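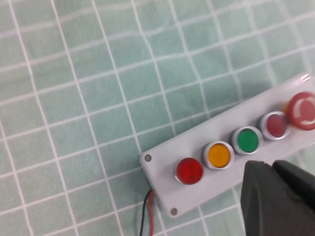 *The button box on my checked cloth, with the big red stop out at the end.*

I've wanted a proper button box for the workbench for ages, the kind with big colored buttons you can hit without looking, and I finally put one together in May. It's a beginner project, really! If you can drill a neat hole and crimp a terminal you can do this in an afternoon. One thing before we start: mine runs on a low-voltage supply and I wouldn't put household current through it. I also don't use it as the only way to shut off anything that could hurt somebody.

## What you need

- a two-part enclosure, gray lid and black base
- four round panel buttons (I went red, amber, green, and a second red)
- one mushroom-head emergency stop
- four small screws for the lid
- two-wire cable, red and black
- crimp terminals, masking tape, a center punch, a step drill
- a bit of 200 grit paper

I spent $49 on the lot, and the stop button was the greedy one. The enclosure came from Rorside and took forever to show up.

## Marking out the lid

Cover the whole lid with masking tape and draw one line down the middle, lengthwise. All the button centers go on that line. Before you mark them, flip the buttons over and look at how fat they are underneath - the bodies need more room than the bezels do, and I had to redo my first layout when I noticed two of them would bump shoulders. Give the stop extra space at its end. You want to be able to slap it with your palm and not catch its neighbor.

Punch each center, then drill slowly with the lid clamped to scrap wood. Stop a size early, test the button, go up one step. Peel the tape and clean the edges with the 200 grit, just a couple of turns with it rolled around a pencil.

## Fitting and wiring

Drop the buttons in from the top, spin the nuts on finger tight, line them all up, and only then snug them down. The bezels scratch if you let the wrench slip (ask my first amber one).

With the supply unplugged, wire the stop first. Use its normally closed contact, in series with the feed, so pressing it opens the circuit. Each button's lamp has its own pair of terminals, separate from the switch contacts, so check the little drawing that comes with yours. I label every wire with a scrap of tape and peel the labels off at the end.

Bring the cable out through the end of the base, and tie it down inside so a tug doesn't land on the terminals. Then close the lid, one screw per corner, going diagonally.

## First power-up

Meter first! Check there's no short between red and black, press the stop, and make sure the feed goes open. Twist to release and it should close again. Then plug in and try the buttons one by one. My far left red has its lamp lit and I'm ridiculously pleased with the glow.
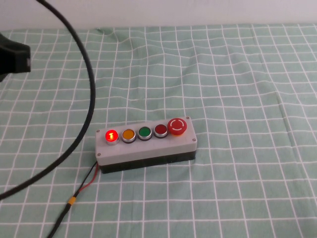 Peninah Kinyua wrote to ask if the stop could go in the middle, where either hand reaches it, and whether the lid would flex there. You can do that, Peninah, but leave a wide gap on both sides. On a thin lid I'd glue a strip of scrap under the hole before drilling. I kept mine at the right because I'm right-handed and the cable leaves from the left.

If a lamp stays dark, swap its two wires before you blame the button. LED ones are often fussy about polarity, and I had one in backwards for most of an evening.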